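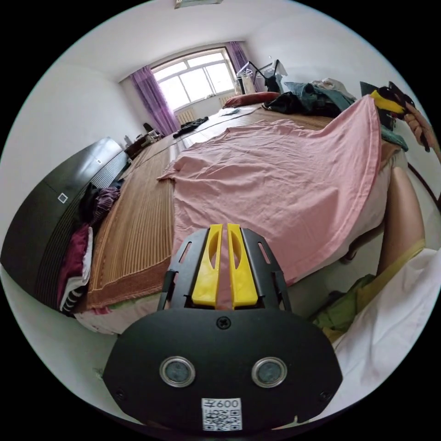

Attachment 1: guest room, bed with mat and pink sheet

Ticket: Radiator in guest room stays cold, other rooms normal
Opened by: Urszula Marciniak
Product: Flaner wireless radiator valve, with Arnard wall controller
Status: Solved

Message 1, Urszula Marciniak

Good morning,

I am writing about the heating in my guest room. I have six Flaner valves in the apartment, all connected to one Arnard controller in the hallway. They were installed in November and five of them work very well. The sixth one, in the guest room, does not heat the radiator. The application shows the room as "Heating" and the small flame symbol is on, but the radiator is cold from top to bottom.

What I have already tried:

I changed the batteries in the valve for new ones. The application now shows battery 100%.

I removed the valve from the application and added it again. It was found at the second attempt.

I set the room to the highest temperature and waited the whole evening. The pipe that goes into the radiator was a little warm near the floor and cold higher.

I let the air out of the radiator with the key. Only water came, no air.

Before these valves we had ordinary ones turned by hand, and the same radiator was heating without problem. Please tell me if the valve is broken and if I can have it exchanged. We have family coming to sleep in this room and I would like to solve it before.

With kind regards,
Urszula Marciniak

Message 2, Pugh Heating Support

Hello Urszula,

Thank you for the clear list. Please open the application, choose the guest room, then Settings, then Device information, and send us three things: the firmware number, the error code if one is shown, and the value called "Stroke".

Please also write which adapter ring was used between the valve and the radiator. It is printed on the inner side of the ring.

Message 3, Urszula Marciniak

Hello,

Firmware: 169
Error code: none shown
Stroke: 200

I compared it with the kitchen and the kitchen has the same firmware, so I think this is not the reason. For the stroke I do not know if 200 is a good number or a bad number. In the other rooms the value is different in every room, but always lower.

I took off the valve to look at the ring. It is the gray one, and inside is written Hestamov. In the other rooms I also have gray rings, but I did not take all of them off to read what is written.

When the valve was off I could see the metal pin in the radiator. I do not know how far it should stand out. Can I touch it? I did not want to damage something, so I put the valve back.

Message 4, Pugh Heating Support

Hello Urszula,

200 is the highest value the valve can report. It means the motor moved the whole way and did not feel the pin pushing back. In most cases the pin is stuck in the closed position. It happens to radiators where the old head was left turned down for a long period, for example over the summer.

You can touch the pin. Please do the following:

1. In the application, set the valve to Mounting mode and wait until the display shows two lines.
2. Unscrew the valve by hand.
3. Press the pin with something flat and hard, for example the back of a spoon. Do not pull it with pliers, it can come out and water will follow.
4. If it does not move, tap it gently on the side with a wooden handle and press again.
5. A healthy pin goes in a few millimeters and springs back by itself. When it does, press it ten or more times.
6. Screw the valve back and start the calibration in the application.

Message 5, Urszula Marciniak

Hello,

I did all the steps. At first the pin did not move at all. I tapped it on the side with the handle of a kitchen brush, as you wrote, and pressed with the spoon. After several tries it jumped out suddenly and I heard water going in the radiator. Then I pressed it many times, until it was going smoothly.

The calibration had to be done twice. The first time the display showed E2, and I understood that I had not screwed the valve completely straight. The second time it finished without error. The stroke value is now similar to my kitchen.

After half an hour the radiator was hot on the top and warm on the bottom. I think this is correct.

I have one more question. Will it get stuck again next summer, when the heating is off for many months? And could you please write the information about the stroke value in the manual? I was looking for it in the English and in the Polish version and it is in neither of them.

Message 6, Pugh Heating Support

Hello Urszula,

Good news, thank you for reporting back. To answer your question, the valve has a function called Pin exercise, which opens and closes it once a week. Please check under Settings that it is on for every room, and leave the batteries in during the summer. For the manual, I have passed your remark to the people who write it.

May I close the ticket?

Message 7, Urszula Marciniak

Yes, please close it. The function was on in all rooms except the bathroom, and I switched it on there too. Thank you for your patience and for the explanations.

Ticket closed 26 Dec 2021
Resolution: stuck radiator pin, released by customer. No parts sent.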